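The panel line at Prillex, and who stands there now

Friday, 6:40 a.m., and the coffee machine by the time clock is already out of cups. Prillex makes partition panels and cabinet doors for offices, clinics, a few school districts. Long low building, two lines, one loading dock that floods in spring. I came for the wiping station. Everyone told me to come for the wiping station.

It used to be four people with cloths. Panel comes off the trimmer, you wipe the face, run a thumb down the trim, look for scratches against the ceiling lights, slap a sticker on it, next. Ha-neul Geum did that for nine years. She can still do the motion with no panel in front of her, and did, at the lunch table, while telling me about her shoulder.

Now there is one person at the station and an arm behind a yellow fence. The arm lifts and turns. A second, smaller unit does the trim check. Geum has moved over to what the plant calls teaching, a job that did not exist last August. She takes a gripper in her hand, a real one, same fingers as the one on the arm, and does the work with it slowly so the arm can learn the path. Open, reach, close, let go. Then again, because the first one was sloppy.

"They told me I'd be training it," she says. "I thought there would be a keyboard."

She got a raise for it. Not a large one. She also got a chair, which she mentions twice.
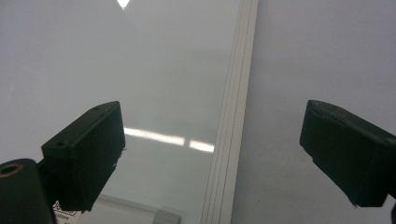 The trim is where the arguments are. Flat faces are easy, says Hanyu Kong, the controls engineer, who has a desk on the floor and hates it. Shiny faces are less easy. Ceiling lights show up in the finish and the system flags the reflection as a scratch. For the first two months it kicked out good panels all morning, and somebody had to walk over, look, say no, put them back. In one week that happened 127 times. Kong has the sheet taped inside a cabinet door.

The people who used to wipe knew that without thinking. You tilt your head. If the line moves when you move, it's a light. Kong spent most of the winter getting that into the software, with Geum standing next to him tilting her head.

So, numbers. A good shift on the old line was 1,824 panels. Best shift since the change is 2,426. Management likes that pair of figures and it's on a poster near the restrooms. Apolinar Hinojosa, shop steward, likes to ask what happened to the other three people at the station. Fair question. One retired, one went to packing, one quit after being moved to nights. No layoffs, the company says, and he agrees thats true as far as it goes.

"Packing is harder on your back," he says. "Put that in."

Packing is harder on your back. I tried it for twenty minutes. The boxes are long and they bend in the middle, and the pace is set upstream now by something that doesn't go to the bathroom. Hinojosa wants a stop button at the packing end. There's one at the arm, one at the trimmer, none where the panels pile up. The request has been in since before the holidays.

Defne Çetinkaya runs operations and doesn't duck it. The button is coming, she says, the quote was high, they are getting a second one. She wants 87 percent of panels to go through without a person touching the face. They were at 81 the week I visited. What happens to the last person at the station at 87? She looks out at the floor for a bit. Somebody will always have to look, she says. How many somebodies she doesnt know yet.

Back at the line the arm has stopped, a yellow light going round. Geum goes over with her coffee, bends down, tilts her head left, then right. Light. She hits the green button and the panel moves on to packing, where there are already six waiting.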